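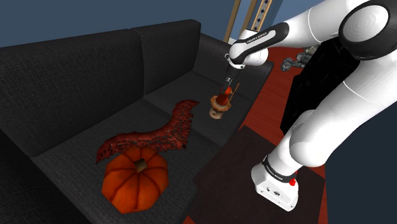 I think a small workshop needs fewer drawers and more open shelves. My neighbour Tetteh Amissah does not agree. He bought a tall cabinet from Drokura with 7 drawers, and he is very proud of it, but each time I ask him for a spanner he must open 5 of them.

My father kept his tools on a board which he made in 1961. Every tool had its painted shape, so a missing one was noticed the same evening. I have used this board for many years and I did not lose a chisel yet.

Of course, dust is a problem, and a lock is useful if there are children in the house. For these cases I accept one closed box, for blades and drills. But for pliers and hammers I do not see the reason to pay for a drawer. Tetteh says I will change my opinion when I have a bigger garage. Maybe, but I would first buy a better lamp.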